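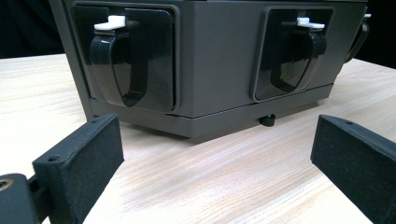

Front face of the gray unit, showing both recessed panels and the black handles.

Dispenser changeover, Rilcombe building

The shared kitchen at Rilcombe now has a two-station countertop dispenser in place of the single-outlet unit. It is entered in the equipment register under asset number 3651. Quote that number when reporting a fault.

The unit has two black handles, one per station, each with a small white tab above it. The stations are independent. Either can be taken out of service without affecting the other, and a card will be placed on the table when this is done.

Operating notes

Use one hand on the handle and keep the other on the cup. The handle needs light pressure only. Do not pull it sideways or hold it down after the cup is full. The white tabs are not controls for general use and should be left as found. Mahnaz Ghasemi holds the instruction sheet, and a copy is in the Yazdani room with the other kitchen paperwork.

Cleaning

Wipe the housing and the lower base band with a damp cloth at the end of each day. The finish is matte and abrasive pads will mark it. The thin seam above the base band collects residue and should be gone over with a soft brush once a week. Handles are washed in place with warm water and mild detergent, including the scooped section in the center, then dried. No spray cleaner is to be used inside the recesses.

Descaling is due every six weeks and takes around 23 minutes per station. Balteck will carry out the first service in November. Descaling before that date will be done in-house by Parviz Talebi.

Location

The unit stays on the light wooden table. It should not be slid across the surface. If it has to be moved, two people lift it from the base, with the power off at the wall. Leave 14 cm clear behind it for the cable.

Faults and comments go to the Clindora help desk. The register entry was last updated June 21, 2022.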